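Workshop notebook, 10 September 2025
Bookbinding bench, paste trials, second round

Started with the wheat paste from the Horobets flour because it was already open and I dislike having two bags on the go. Same recipe as last time, one part flour to five parts water by weight, cooked until it goes glassy and then a bit longer while I lose patience. It set up thick. I pushed it through the sieve twice and it still had the texture of something served in hospitals.

Thinned half of it and left the other half alone. Thin batch is jar A, thick batch is jar B. The labels fell off both jars, being stuck on with jar A.

Pasted out 50 strips of the Baveo text paper, grain long, 40 mm wide, each one onto a piece of greyboard. Half with A, half with B. Under weights overnight with blotters between. Whoever borrowed the good blotters and returned them with tea on, I would like to say that they absorb much less now.

Results so far. The thin paste cockled the paper badly at the corners but the bond is sound: when I peeled one back the board split before the paste did. Thick paste lay flatter and looked far more professional, right up to the moment it came away clean in one piece. I had written B down as the favourite before I did the peel test. I have left that line in as a warning.

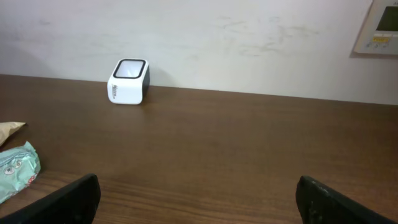
Grain direction again. I cut three of the boards the wrong way and only noticed when they curled like stale toast. If you are cutting from the big Skostine sheets, the arrow pencilled on the back is mine and it is right. The arrow in biro is also mine and it is wrong. Rub it out if you have a rubber that works on biro, and then tell me where you got it.

Tried the mull next. Order 3672 turned up with a stiffer cloth than the one we had in spring, more starch in it I think, and it refuses to go round a rounded spine without a fight. Damping it helped. Damping it too much made it shrink and pull the endpapers in, so there is a small notebook on the shelf that now opens to most of its pages. Order 2556 was the softer stuff. Reorder from that number and ignore the nice catalogue picture of the other one.

Thread: the Cakano linen is fine, keeps its wax, knots hold. No complaints, and I did look for some.

Sewed one block on tapes and one on cords, eight sections each. The tapes took me an hour. The cords took most of the afternoon, including unpicking section four, which I had sewn in upside down with great care and very even tension.

For next time:

Try a mix, three parts wheat paste to one part PVA, on the boards only. Keep PVA off anything we might want to take apart again.

Cook the paste lower and slower. Stir the bottom of the pan as well as the top.

Press for two nights and leave the screw alone in between. Looking at it doesn't speed it up, I have checked.

Knives need doing. The long one is now better at folding paper than cutting it.

Jar A is in the fridge, second shelf, with a fresh label tied on with string. It looks like custard. It should keep until the weekend, so please smell it before using it.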